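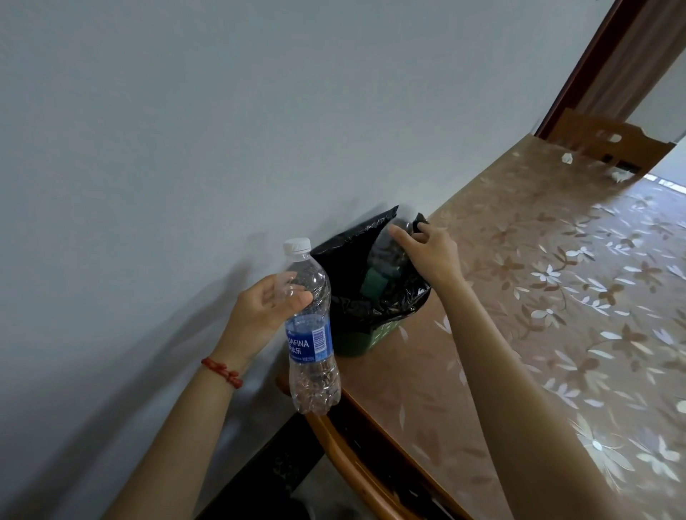
Container deposit run - is it worth the petrol?

Posted in: Household & Budget > Everyday savings

wattlebird_jen
Monday, May 10, 2021

Hi all, first proper post after a year of lurking so be gentle.

We've been saving our drink containers since March and I finally took the lot down to the depot at Naton on the weekend. 294 of them at ten cents each, so $29.40 in my hand, and I was pretty chuffed until I got home and my husband asked what I'd spent on petrol. It's 22 km each way from our place. Then there's the side of the garage I haven't been able to use all autumn, and the smell, which I can only describe as a pub carpet.

So I'm asking the hive mind. Do you bother? And if you do, how do you store them without the ants moving in? I've got two teenagers who go through soft drink like it's a competitive sport and I hate the idea of just putting it all in the yellow bin if there's money in it. But I also hate my garage at the moment.

Jen

---

Femi Okeke

Welcome Jen! I bother, but I never make a special trip. The depot near us is on the way to my mum's so the bags go in the boot when I'm visiting her anyway, and then the petrol costs me nothing extra. If I had to drive 44 km return just for that I'd be a lot less keen.

For the ants: rinse. That's it, that's the secret. I keep a tub in the laundry sink and everything gets a slosh with the leftover washing up water, then upside down on an old dish rack overnight. I've not had an ant since.

---

grumpy_of_sendmont

Rinsing is a waste of water. You're paying for the water, you're paying for the hot water if you're silly enough to use the hot tap, and the depot doesn't care. I've taken mine in sticky for years and never had one knocked back.

My honest view is that the whole thing is a chore dressed up as a saving. Jen, you got $29.40 for two months of mucking about. What's your time worth? Put them in the yellow bin and go and sit in the sun.

---

Femi Okeke

Leftover washing up water, grumpy. It's already been paid for. It was on its way down the plughole!

---

Ese Lawal

I'm going to stick up for Jen's garage full of bottles :)

We did ours for a whole year with the kids and got to 1820 containers, so $182, and every cent went on a weekend at the caravan park. They would never have saved that out of pocket money. My youngest got so into it she was asking for empties at other people's birthday parties (mortifying, but she came home with two bags). I don't reckon you can measure that against petrol. It was a project and they ran it themselves, even the spreadsheet, which had a lot more colours in it than it needed.

Storage wise, we use those big woven bags with the zip, the stripy ones from the two dollar shop. One for cans, one for plastic, one for glass. Glass goes on the ground and never gets stacked, learned that one in thongs.

---

Ramesh M

Can I ask a silly question? Is everyone leaving the lids on or off? I was told off by the bloke at Willems Road for having lids on, then my brother-in-law goes to a different depot and they couldn't care less. I've got a whole bag of lids now and no idea what to do with them. They're too small for the yellow bin, apparently they fall through the machinery at the sorting place.

---

wattlebird_jen

Not silly, I had the same question! The girl at Naton said off, please, so I stood in the car park unscrewing lids for a good while with people politely driving around me.

Ese, I love that. Mine are 14 and 16 so I suspect the caravan park won't cut it, but if I told them it was going towards a new controller I might get some labour out of them.

---

Mal-soon Bang

Ramesh, ours has a drum for lids next to the counter, so it's worth asking if yours does too. Otherwise I've seen schools collecting them. Ring first though, ours stopped taking them when they ran out of cupboard.

Now a word on crushing, seeing no one has brought it up. DON'T, Jen. I know it saves room. I used to stomp every can flat and was very pleased with how much I could fit in one bag, and then the machine wouldn't read a single one because it needs to scan the barcode. I ended up queueing for the counter with the whole lot and a very tired toddler. A bit squished is usually fine. Pancake is no good. And leave the labels on for the same reason - my sister-in-law soaked all hers off because she thought she was being helpful.

---

grumpy_of_sendmont

So the list so far is rinse it, dry it on a rack, take the lid off, find a school for the lid, don't squash it, don't peel it, sort it into three bags and then drive it 22 km. For ten cents. I rest my case.

---

Obinna_T

Mate, you've posted twice in a container thread for zero cents ;)

I'm somewhere in the middle. I think it matters where your containers come from. At our place it's mostly water bottles, and when I started collecting them I got such a fright at how many we were buying that we stopped. Filled a few proper drink bottles from the tap, stuck them in the fridge door, done. We get far less back from the depot now but the shopping bill dropped by a lot more than ten cents a bottle. So in a roundabout way the scheme saved us heaps, just by making me look at the pile.

Jen, I wonder if it'd be the same with the soft drink? You could buy the big bottles on special and let them pour a glass. Mine grumbled for a week.

---

wattlebird_jen

Obinna, ouch, but yes. I did the sums after reading this and I am not going to write down here what 294 drinks cost us. I had a little lie down.

Big bottles it is. The 16 year old says they go flat. I said drink faster.

---

Ese Lawal

Flat lemonade makes very good scones, if it comes to that! Lemonade, cream, self-raising flour, and don't fiddle with the dough too much.

---

Ramesh M

Update from me. Rang Willems Road and they do have a lid bucket, it was behind the door the whole time. Also asked about wine bottles while I was on the phone and they don't take them at ours, so check before you lug them down. Mine had been riding around in the boot for a fortnight, clinking at every roundabout.

---

Femi Okeke

Ramesh that must have been lovely at the school gate.

Jen, one more thought on the distance. Is there anyone in your street doing it too? We've got a bit of a roster going with the neighbours, whoever is heading that way takes everyone's. You write your name on the bag and they transfer your share after. It does rely on liking your neighbours.

---

grumpy_of_sendmont

Or give them to the Scouts. They'll pick up from your driveway around here, they get the money, you get your garage back. That's what I do with mine these days.

---

Mal-soon Bang

Grumpy! So you DO save them.

---

grumpy_of_sendmont

I put them in a bag. The Scouts do the rest. And I don't rinse them.

---

wattlebird_jen

Thank you everyone, this has been so useful. Plan is: big bottles, the stripy zip bags, lids off as we go, and I'll only go to Naton when I've got the vet or the dentist out that way. I've asked next door about sharing a run and she's keen, she has a ute as well so that's the glass sorted.

Femi, I tried the washing up water trick tonight. Dish rack is full and I've got nowhere to put the dishes, so I might need a second rack. Does anyone know if the ones at Sullix are any good or do they rust?

---

Ese Lawal

They rust. Get a plastic one from the op shop.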